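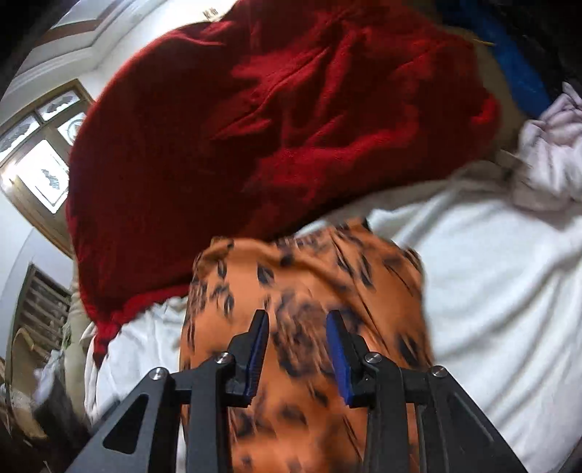

Ticket 341: Grasp labels drop out on patterned fabric
Project: Wunden (cloth sorting from hand-held gripper demos)
Opened by: Ama Agbeko
Status: Open, workaround in place
Last updated: 04/05/2025

Hello everyone, and thank you for being so patient with me on this one. I know a few of you have been waiting to retrain, so I'll put down everything I have, even the parts that went nowhere.

The trouble is with the step that decides when the fingers have closed on something. On plain towels it does fine. On thin printed cloth, like the orange piece with the dark brushstroke markings, the label flickers between "closing" and "open" while the blue pads are coming together, and the episode gets split in two. Out of 964 episodes in the March set, 18 were split this way.

What I tried first was the pad color threshold, which I was quite sure about. I loosened it, then tightened it, then put it back where it was. Same splits in the same places, so please don't spend your afternoon there like I did.

Next I looked at blur. Degefa (our tracker, for anyone new) matches small patches from one frame to the next, and when a print smears during a quick move the patches slide along with the cloth and pull the finger estimate with them. I masked out everything past the pads and ran the 18 again. All but 7 came back whole, which made me very happy for a little while!

The 7 left over are all bunched cloth, where a fold rises up between the fingers and the mask lets it through. I tried a smaller mask and lost one of the pads, so that's no good.

Workaround for now: run Degefa with the mask on, then join any two pieces with a gap of up to 7 frames. Please keep the raw files, as I'd like to compare them later. If you trained on the March set before today, your numbers for plain cloth should be fine, but I wouldn't report the printed cloth ones yet.

Still to do: try the finger width from the linkage side of the view and leave the pads out of it altogether. I'll start on that next and post the plots here. If you have printed cloth episodes of your own, do send them over, the messier the better.

Thanks again, all.
Ama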